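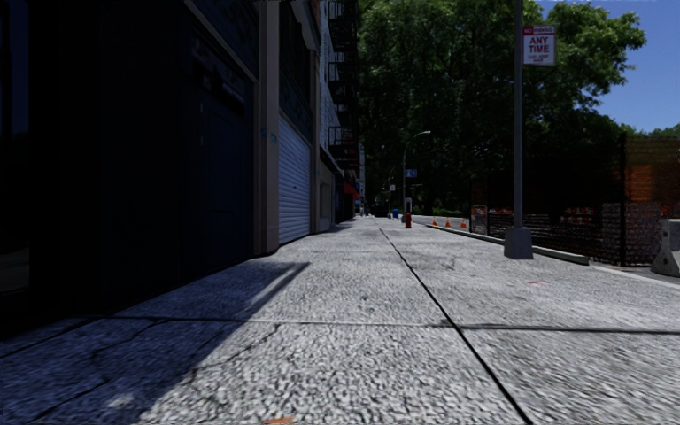

Vestden hut weekend – who's in, and which way up?

fellrambler_jo
Right, the hut at Vestden is ours for 2 nights in September and I've put my name on the bottom bunk by the stove, so don't even think about it. What I need from you lot is a vote on the Saddle walk. I want to go up the east ridge and come down through Drostlow for pie. Jytte Eyvindsson did it that way last year and hasn't shut up about it!

mudguard
I'm in for the weekend but not for that direction. The east ridge has 800 feet of loose stuff right at the top and I'd much sooner come down the grassy side after lunch than stumble into Drostlow on jelly legs. Go up from Drostlow, have the pie first.

fellrambler_jo
Pie first?? You'd be asleep by the first gate.

kettle_on
Can I ask a beginner question – how far is it in total? My longest so far is the reservoir loop and I was fine but my boots weren't (heel came away on the left one, had to tie it up with a bag strap).

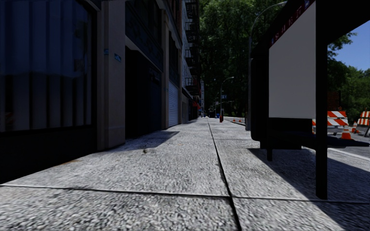 mudguard
And get the boots sorted before anything else, kettle. A glued heel will last you until the first stream. It's a long day but there's a way off at the col, so you can cut out the top and be back at the hut well before the rest of us.

oldmanshibata
Name's a joke, before anyone asks, I'm on my third Shibata pack and my kids think it's hilarious. I've done the Saddle both ways and I'm with Jo. Up the ridge while you're fresh, hands out of pockets, and the wind is usually behind you. Coming up from Drostlow you get that horrible slog through the bracken and you can't see a thing until the wall.

mudguard
The bracken gets cut back. I went through in shorts.

oldmanshibata
Then you went through somewhere else, my friend.

kettle_on
So is it high? I keep seeing 3,000 feet on one site and a lot less on another.

fellrambler_jo
The 3,000 is all the climbing added up if you do the whole ridge and the bump at the end. We aren't doing the bump. Well, I'm not. Shibata can do it while I get the soup on. 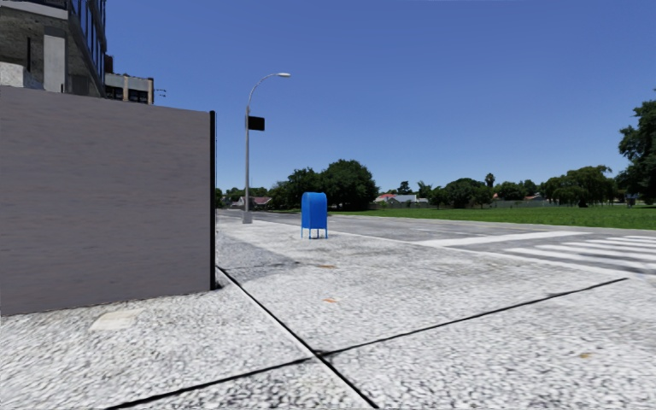

The sidewalk, with two joints across it

mudguard
Fine, I'll go up the ridge if we leave by 7 am and somebody else carries the rope bag. I carried it last time and we never opened it. Can I still get a lift? I've got room for 3 in mine if someone would prefer that, but the heater is stuck on.

kettle_on
Lift please! New boots ordered, wearing them round the kitchen from tomorrow.

fellrambler_jo
Kettle goes with mudguard, then. Bring a mug, the hut ones all taste of washing up liquid. I'll put the food list up tonight – shout if you don't eat cheese.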